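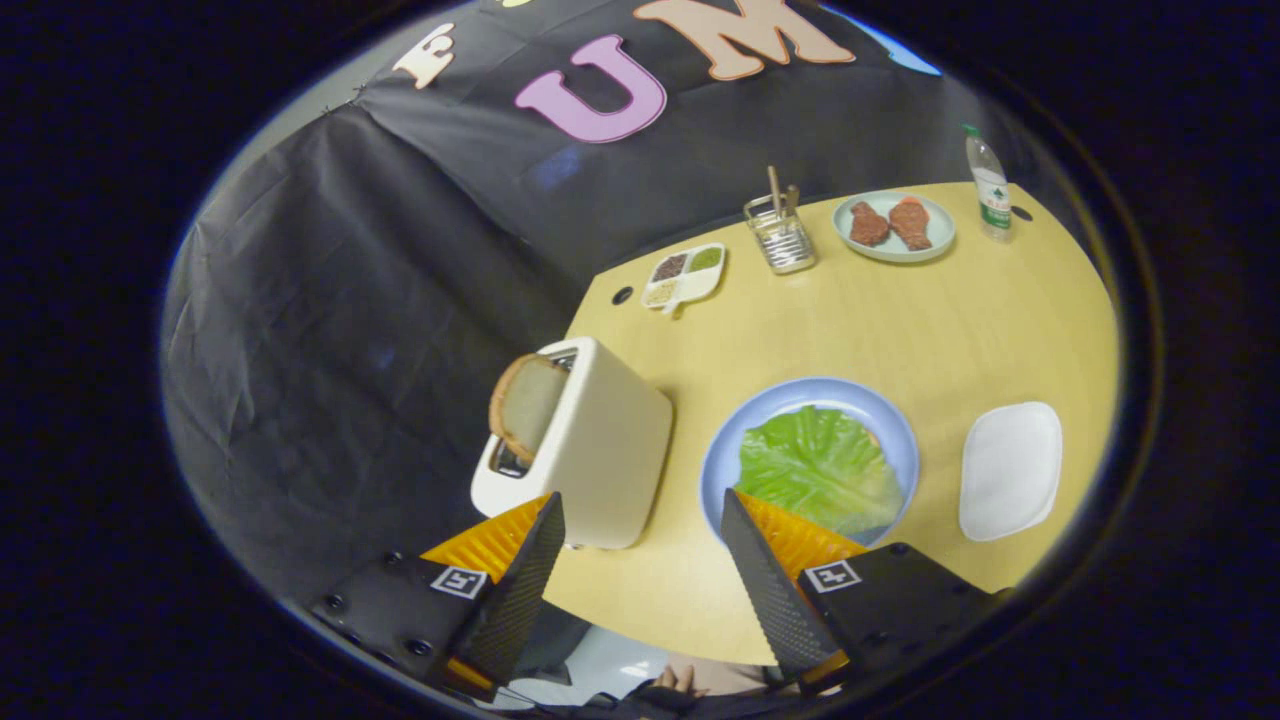

Section 4. Putting up the Fillent cloth backdrop

This section explains how to put up the Fillent cloth backdrop behind a table, how to fix letters on it, and how to arrange the table if food or an appliance will be shown in front. Read Section 3 first if the stand is still in its bag. The cloth in the kit is heavy, and it holds big letters well, such as the cream E, the pink U and the peach M pinned on black cloth at the start of this section. Small letters are also possible, but they need more work and they are described in 4.4.

4.1 What you need

Two uprights, marked 71 on the foot
One crossbar in three parts, marked 72 on each part
One black cloth, 3000 mm wide, with a sleeve sewn along the top
Four spring clamps
Two sand bags for the feet
One box of pins with flat heads
A tape measure (not in the kit)
A small step ladder (not in the kit)

The clamps from the older Kwon stand also fit the uprights, but their rubber ends are hard and can leave a shine on the cloth. Put a folded piece of scrap fabric under each of them.

If any part is missing, please write to Serkside and give the kit number 1091. Do not replace the crossbar with a broom stick or a curtain rod. We have received some kits back with such a rod inside, and in each case the sleeve was torn.

4.2 Choosing the place

1. Find a wall without radiators, heaters or fire equipment. The cloth must not cover an exit sign, a switch or a smoke detector.
2. Measure the free width. You need the width of the cloth plus one hand on each side for the feet of the stand.
3. Check where the power point is. It should be at the side of the table and not behind the cloth.
4. Look at the light. A window on one side will make every fold visible. This is not a fault, but many people prefer an even light and close the blind.
5. Put the table in its place before you open the stand. Moving a table when the cloth is already hanging is the most common way to pull everything down.

Note: A table with a round or curved edge can stand nearer to the public than a square one, and people walk past it more easily. Keep the curved side to the front.

CAUTION: Do not set up the stand outdoors. Even a light wind fills the cloth like a sail, and the sand bags in the kit are not enough to hold it.

4.3 Hanging the cloth

Two persons are needed for steps 4 to 6.

1. Open the legs of both uprights fully until the ring touches the stop. Place one sand bag over the back leg of each upright.
2. Join the three parts of the crossbar on the floor. Push until you hear the click at both joints.
3. Lay the cloth on a clean sheet with the sleeve facing you. Slide the crossbar through the sleeve from left to right. The sleeve has a small opening in the centre, so take care that the bar does not come out there.
4. Each person takes one end of the bar and lifts it to the top of the upright, while the uprights are still at the lowest height.
5. Lower the holes of the bar on the pins of the uprights and tighten the two knobs by hand.
6. Raise both uprights together, a little on each side. Stop when the bottom of the cloth just touches the floor.
7. Put two clamps on each side, one at the height of the table and one near the bottom.

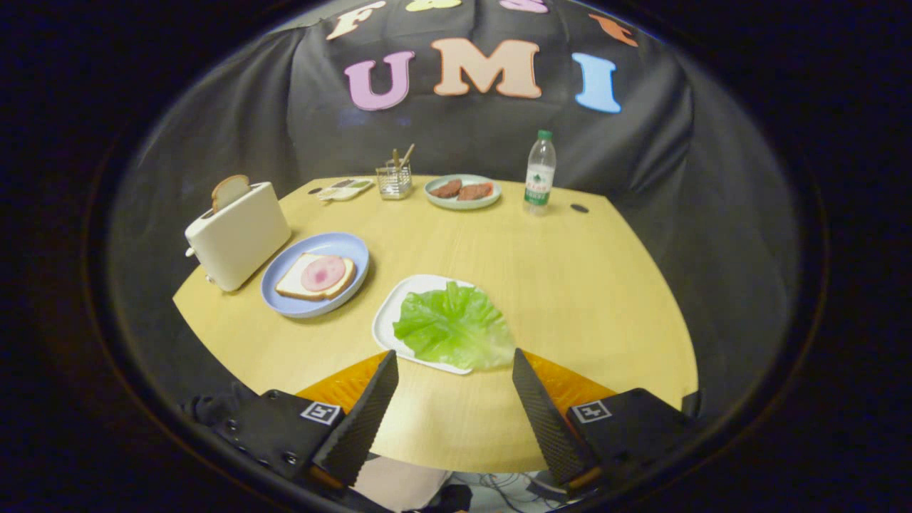

If the cloth hangs lower on one side, loosen the upright on that side and correct it. Do not pull at the cloth itself. The sleeve stitching was made stronger in June, but it still does not like to be pulled at the corners.

About folds. The cloth has been folded in a bag and it will show this. There are three ways to deal with it, and you can choose according to the time you have.

Leave it hanging over night. Most of the folds go away by their own weight.
Use a hand steamer from the back side, always moving from top to bottom.
Accept the folds and let the cloth fall loose, with more fabric gathered at both sides. Loose folds that look wanted are better than flat fabric with four sharp lines in it.

CAUTION: Never iron the cloth with a hot iron. The coating melts at the cotton setting and the mark can not be removed.

4.4 Fixing the letters

Letters can be made of felt, foam sheet or thick card. Felt is the easiest. It is light, it grips the cloth a little by itself, and the pin head sinks into it. Card must be pinned through holes made before, or it will bend at the corners.

1. Write the words on paper and decide the order of the rows. Begin always with the most important row. It goes at the height where it can be read over the heads of seated people.
2. Put the letters on the floor in front of the stand, in the right order and with the spaces you want.
3. Find the middle letter of the row and pin it first, in the centre of the cloth.
4. Work from the middle to both sides. Step back after each letter and look from the distance of the visitors.
5. Use two pins for a narrow letter and three or four for a wide one. Push the pin through the letter, through the cloth, and back out to the letter again.
6. For a second row, measure down from the crossbar and not up from the floor.

Light colours are easy to read on black. Pink, cream, pale blue and orange all work. Dark blue, brown and purple disappear already from the third row of chairs. If you only have dark letters, glue them on a larger letter of a light colour so that a thin outline stays visible.

For small letters, sew or glue the full word on a strip of felt and pin the strip. It is very hard to keep twenty small letters in a straight line on a cloth that moves.

Note: Count the pins when you open the box and write the number inside the lid. When you take down the backdrop, count again. A pin in the carpet is found with the foot.

4.5 Arranging the table

Many of our customers use the backdrop for a breakfast table, a cooking lesson or a small tasting. The kit was not designed only for this, but it works if some distances are kept.

1. Leave space for one person to walk between the table and the cloth.
2. Place any appliance that becomes hot at the front half of the table or at one side, never against the cloth. For a toaster, a kettle or a sandwich press, follow also the distance in the manual of the appliance.
3. Lead the cable down along the table leg and fix it there with tape. Then lead it along the floor to the power point and cover it with a cable mat.
4. Put the plates last. Keep the centre of the table for the food and the sides for the things you use for making it.

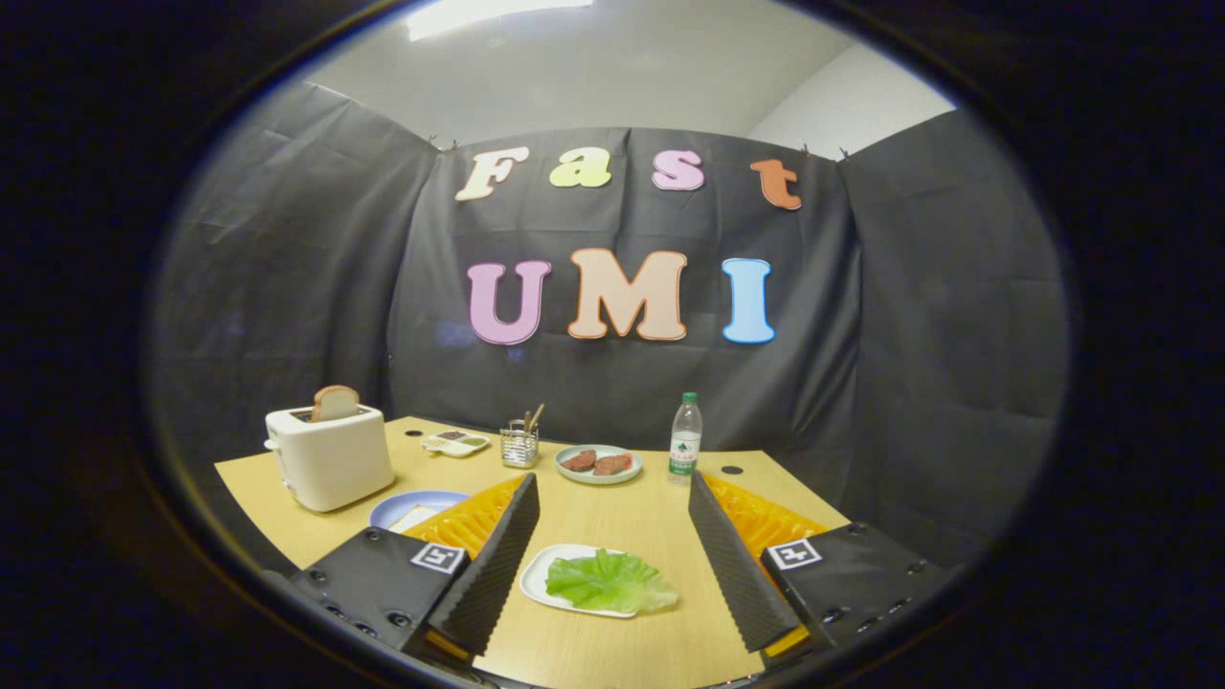
Choose plates of one plain colour. Patterned plates draw the eye away from the food, and from a distance they look dirty. Wash and dry all fresh ingredients before they come to the table, and bring only what is needed for the next half hour. The rest stays in the cool box under the table — with the lid closed, please, as crumbs and warm air both get in quickly.

If you prepare several portions one after the other, make one complete portion before the public arrives. You will see then if a knife, a cloth or a bin is missing, and there is still time to get it.

CAUTION: Unplug every appliance before you move the table, also for a few centimetres.

CAUTION: Do not use steam, frying oil or an open flame in front of the backdrop. The cloth takes the smell of oil and keeps it after several washes.
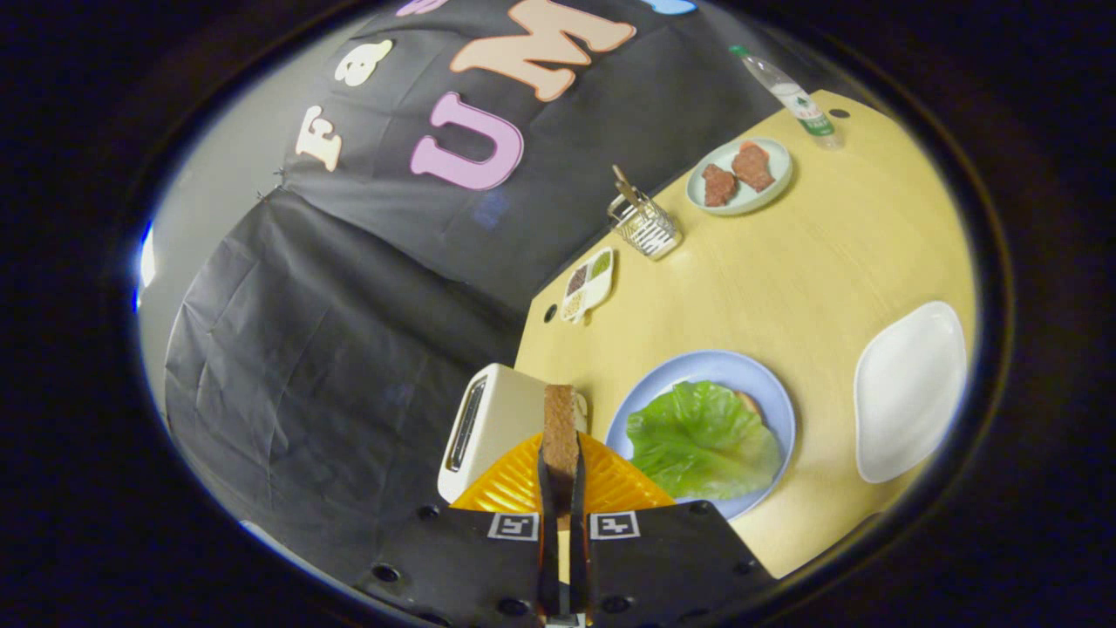
Golden-brown toast, with the white toaster at the corner of the table.

4.6 Taking down

1. Unplug the appliances and let them cool. Clear the table completely.
2. Remove the letters from the outside to the middle and put them flat in the envelope. Do not fold felt letters.
3. Count the pins.
4. Take off the four clamps.
5. Lower both uprights together to the lowest height. Two persons again.
6. Loosen the knobs, lift the bar away and lay it on the clean sheet.
7. Pull the bar out of the sleeve. Shake the cloth outside and fold it in long strips, then roll it. A rolled cloth will have fewer marks the next time.
8. Press the button at each joint to take the crossbar apart.

If the cloth is damp, do not put it in the bag. Hang it over two chairs until it is dry.

4.7 Problems and what to do

The crossbar bends in the middle.
One of the joints is not fully closed. Take the bar down and push the parts together again until the click.

A letter falls again and again.
The pin goes only through the letter and not through the cloth. Use a longer pin, or add one more near the top of the letter.

The letters lean forward.
The cloth is too loose at this height. Move the upper side clamps a little higher and make the cloth tighter.

There is a white mark on the cloth.
This is usually flour or chalk. Brush it when dry with a soft brush. Water makes a ring.

The upright slides down slowly.
Turn the collar, not only the knob. If it still slides, the inner ring is worn. The ring is sold as a spare part under the name Gristero ring and you can change it without tools, see Section 7.

4.8 Washing the cloth

Machine wash at 30 degrees, alone, with a liquid detergent. No softener. Hang it by the sleeve to dry and do not use a dryer. The colour will become a little lighter after the first wash and then it stays the same.

Text of this section checked by Rosalind Holloway, 6th January. Corrections can be sent to Serkside with the section number.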